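Walk-round checklist for the teleop bay, with my comments
Lindine workshop, first floor
Filled in by Lungile Ntuli, 2022-11-13

Mandla asked for the short form this time, and then asked me to write down everything I say out loud when I do the round, so this is the short form with all the talking put back in. Items marked OK need nothing. Items marked FIX have a name beside them. Items marked WATCH are me being fussy.

PART A. Before anyone picks up the controller

1. Emergency stop at the operator's chair: OK
Pressed it, arm dropped its drives, reset needed the key. Lovely. The button has been moved to the left of the chair after Macario kept catching it with his elbow, and I like it much better there. Left-handers, have a go before you start and tell me if it's awkward.

2. Emergency stop at the door: FIX (Khoa)
It works, but somebody has hung a coat over it again. Coats go in the corridor! Khoa is putting up a second hook out there, so there'll be no excuse.

3. Floor tape round the arm's reach: WATCH
Lifting at one corner, the one nearest the bins. I pressed it down with my shoe and it stayed, but I wouldn't bet on it lasting to the next round.

4. Speed limit for hand guiding: OK
Set at 135 mm per second in the config and it matches the card on the wall. Please leave it alone. If your demonstration feels slow, it's supposed to feel slow, and you can speed up the playback afterwards.

5. Grip force for hand guiding: OK
Set at 10 newtons. I put my own finger in (gently, with Sibusiso on the stop) and it was a firm handshake and no more.

6. Cable from the wrist to the base: FIX (me)
There's a shiny patch on the sleeve where it rubs on the second joint. Sleeve only, the cable under it looks fine. I've got a new sleeve on order from Drukavgate and until it comes I want that joint kept off its far stop. If you're guiding by hand and you feel it go stiff, back off.

PART B. Remote control, practice side

Everybody does their practice runs in the simulator first, and the round covers that too. People do skip this half because nothing in there can pinch you, but bad habits get learnt in there and carried straight over to the real arm, so I sit down and drive it for a bit every time.

7. Controller dead-man grip: OK
Let go, arm stops. Let go halfway through a turn of the wrist, arm still stops. I tried it with the old controller as well and there's a small lag on that one, so it's going in the drawer with a label on it.

8. Wrist view loads and is the right way up: OK
After the October update it came up mirrored for two people, and Sibusiso spent a whole morning thinking he'd forgotten how to drive. Fine on both stations now. Left is left. I steered towards the left side of the worktop and that's where the fingers went.

9. Room settings: WATCH
The simulator swaps the walls and surfaces between sessions so whatever we teach doesn't depend on one particular room. Good idea, and I'm all for it, but some of the patterned walls are terribly busy, and with a wall like that filling most of the view it's easy to lose your sense of how far away it is. My rule for new people is to judge distance from the worktop edge and the fingertips, never from the wall.
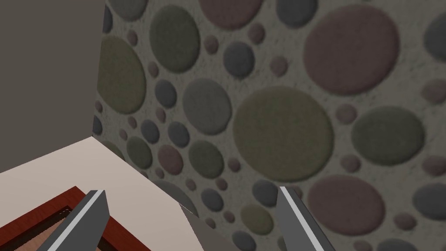 My other rule is to stop completely before you change direction. A full stop, count of one, then go. It makes for a cleaner recording too, as Macario will tell you at length, because he's the one who trims them.

10. Contact warning in the simulator: FIX (Macario)
I leaned the gripper into a wall on purpose and got no beep. Pushed it into the worktop and did get one. So the walls have been left out of the contact list, or the sound's been switched off for them. Either way I want it back. A driver who scrapes walls all afternoon without a peep will do the same thing to our real shelving.

11. Recording light: OK
On when it's recording, off when it isn't. There was a complaint that it's too dim, so I turned it up.

12. Throwing away a bad run: WATCH
It works, but the key is right next to the save key. Mandla lost a good one last month, and he was very grown up about it. I've asked for a "are you sure?" box.

PART C. Handover from practice to the real arm

13. Practice log signed: FIX (Mandla)
The rule is 40 clean runs in the simulator before you touch the real controller. Two people on the sheet have initials and no number. I'm sure they've done them, I've watched them do them, but please write the number in.

14. Second person in the room: OK
Sibusiso was with me throughout. For hand guiding the second person stands at the stop. They don't sit at the desk answering messages with one eye up.

15. Home position before swapping drivers: OK
Did it three times, same spot each time.

16. Playback at low speed first: OK
Played back Khoa's tray-lifting run from last week with the cell empty. It went a touch wide coming off the shelf but stayed inside the tape. Khoa, if you're reading, have another go at that one and keep your elbow in!

17. Storage: WATCH
We've got 300 GB left on the workshop drive. That sounds like plenty until Macario has a busy week. Please clear out your test runs, the ones called "test", "test2" and "test2 final", you know who you are.

PART D. Odds and ends

The fire extinguisher is in date. The first aid box is short of plasters, and Wendora are bringing more with the next delivery. The Mahlangu stool has one wobbly leg and I've turned it upside down so people don't sit on it.

Still open from this round: items 2, 6, 10 and 13. Number 10 is the one I'd like done first. I'll recheck it myself by driving into every wall I can find, and if you want to learn the round, come and sit in on that bit.

Signed: L. Ntuli
Second person present: S. Adams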